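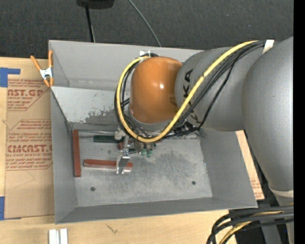
斜壁料箱的有效容积与箱口容积不是同一个量，本讲先把两者分开。斜壁料箱指开口大于箱底、四壁向下收拢的敞口容器，箱底一般为平面。计算装载量时以箱底为基准面，箱口尺寸只用于校核取放空间和堆垛间距。如图，灰色金属箱的四壁向下收窄，到平整的箱底为止，一根窄长的红褐色块体沿箱底左缘放置，与左壁接近平行。块体长边顺着底边走，是后文“靠边放置”的基本形式，符号与公式都从这种放法引出。

第四讲 敞口斜壁容器中块状物的摆放
讲义整理：Irfan Mengal
修订日期：2020年2月18日（2/18/20）

一、术语

箱口：容器上沿围成的平面，长记为L1，宽记为W1。
箱底：容器内侧底面中可供平放物件的部分，长记为L2，宽记为W2。底面与侧壁之间的圆角不计入箱底。
壁倾角：侧壁与竖直方向的夹角，记为θ。本讲义一律从竖直方向量起。Rizvi教材从水平方向量起，两者互为余角，抄用其数据时须先换算。
有效深度：箱底到允许装载线的垂直距离，记为h。允许装载线低于箱口，未标线的容器按箱口计算，但应在记录中注明。
块体：六个面均近似为矩形的实心物件，三条棱按长短记为a、b、c，其中a最长。a与b之比较大的称为长条块。

二、几何关系

四壁倾角相同时，箱口与箱底的尺寸满足：
L1 = L2 + 2h·tanθ
W1 = W2 + 2h·tanθ
式中h取到箱口为止。

以Filstead料箱为算例，深度300 mm，壁倾角16度，单侧外扩量为300 × tan16° = 86.0 mm，长、宽两个方向各增加172.0 mm。这部分空间在箱口处可见，在箱底处不存在。按箱口尺寸直接估算块体数量，结果必然偏大。

侧壁外扩形成的截面为直角三角形，面积为86.0 × 300 ÷ 2 = 12900 mm²，折合129 cm²。该三角形截面内不能平放矩形块体而不悬空，除非下方已有一层块体作支承。计算首层时应全部扣除，计算第二层及以上时按第四节处理。

整箱容积用拟柱体公式：
V = h/6 ×（A1 + 4Am + A2）
A1为箱口面积，A2为箱底面积，Am为半深处截面面积。不得用A1与A2的算术平均值乘以h代替，该做法在两个方向同时收窄时会高估容积。θ较小时误差不大，但作业中仍按拟柱体公式书写。

三、箱底面积的量取

箱底面积有两种来源：标牌值和实测值。标牌值通常由外形图的底边尺寸相乘得到，包含圆角；实测值只取平面部分。

Filstead料箱的标牌底面积为2230 cm²，实测平面部分为2076 cm²，相差154 cm²，占标牌值的6.9%。后续计算统一采用2076 cm²。

量取步骤如下。
清空容器，擦去底面碎屑。容器置于平整台面，用水平尺检查箱底，两个方向都要检查。
钢直尺平贴箱底，沿长边推向侧壁，尺端开始翘起时退回，读取平贴状态的最大长度。两端分别读数。
宽度方向重复上一步，在靠近两端及中部各读一次，取最小值。
四角圆弧若半径相同，只量一处；不同则逐一量取，从矩形面积中扣除。
记录量具编号、读数人及容器状态。底面有凹陷或焊疤的，在草图上标出位置。

尺端是否翘起以目视判断，重复性较差。Clonik实验室改用薄纸拓印法，将纸裁至恰好平铺箱底，再量纸的尺寸。两种方法均可，同一份报告内不得混用。

四、靠边放置

首层块体宜从一条底边开始摆放。长条块的a棱与较长底边平行，外侧面下棱对齐箱底边缘，块体底面全部落在平面部分。满足这三项的，称为靠边放置。

由于侧壁外倾，块体外侧面与侧壁只在下部接近，向上逐渐分离。块体高度为t时，其上棱与侧壁的水平间隙为：
g = t·tanθ
θ取16度、t取60 mm时，g = 17.2 mm。该间隙呈楔形，下窄上宽。细小物件落入后会停在块体与侧壁之间，清点时容易遗漏。不同规格的物件混装时，最小物件的最短棱若小于g，应另用分格盘存放。

块体与侧壁不完全平行时，以偏角φ表示。长度为a的块体，两端到底边的距离之差为a·sinφ。偏角使该块体占用的宽度由b增至b·cosφ + a·sinφ。长条块的a较大，偏角对占用宽度的影响主要来自第二项。短块则不明显，可在首层末尾填补余量。

第二层块体可向侧壁方向外移，外移量受两个条件限制：上棱不得触及侧壁，重心的竖直投影须落在下层支承面以内。设首层高度为t，第二层块体下棱处侧壁已外扩t·tanθ，因此外移量不大于t·tanθ时不会与侧壁相碰。宽度为b的均质块体还要求外移量小于b/2，实际操作取b/4为限。两项取较小者。

五、散放与码放

散放指块体倒入或投入后不作整理，姿态不受控制。码放指逐件放置，姿态与位置均有规定。两者的差别用充填率表示，即块体总体积与容器有效容积之比。

散放时，长条块容易一端搭在斜壁上，另一端落在箱底，下方形成不能利用的空腔。斜壁倾角越大，这种搭靠越容易下滑复位，但金属壁面的摩擦状况差别很大，不能只凭倾角推断。需要预测时，应对具体容器和具体块体做倾斜试验，测出开始滑动的角度。

码放时，充填率主要损失在三处：首层外侧的楔形间隙，块体尺寸不能整除底面尺寸留下的余量，以及为取放预留的空隙。前两项可由第二、四节的公式算出，第三项由取放方式决定。徒手取放时，块体至少有一对相对侧面应露出，不得两侧同时贴紧相邻物件。靠边放置的块体有楔形间隙可用，向内一侧则要另外留空。

六、容器的放置

料箱置于桌面使用时，箱底外缘应全部在桌面以内，不以箱口位置为准。斜壁容器箱口大于箱底，俯视时箱口可能已越过桌沿而箱底仍有完整支承，这种情况在Irklow的作业规程中允许，但箱口外伸一侧不得作为通道。

木质台面与金属箱底之间宜加衬垫，衬垫厚度均匀，不得只垫一角。衬垫加入后须重新检查水平。箱体空载与满载时衬垫压缩量不同，精度要求较高的试验以满载状态为准。

七、记录格式

每次装载记录包括以下内容：容器名称，箱底面积及其来源（标牌或实测），有效深度，壁倾角，块体三棱尺寸，首层走向（a棱平行于长边或短边），层数，每层件数，最大偏角，散放或码放。草图采用俯视图，箱口画细实线，箱底画粗实线，块体只画首层，第二层另起一图。

偏角用量角器在俯视方向量取，读数到1度。小于1度的记为平行，不写零。

八、课后准备

课前阅读Rizvi教材中容器尺寸公差一节，并把其中的倾角换算成本讲义的记法。3月实验课使用Filstead料箱，各组自行量取箱底面积，与2076 cm²对照。差值超过标牌与实测之差一半的，重新量取后再进行装载。实验报告附草图原件，不接受重绘稿。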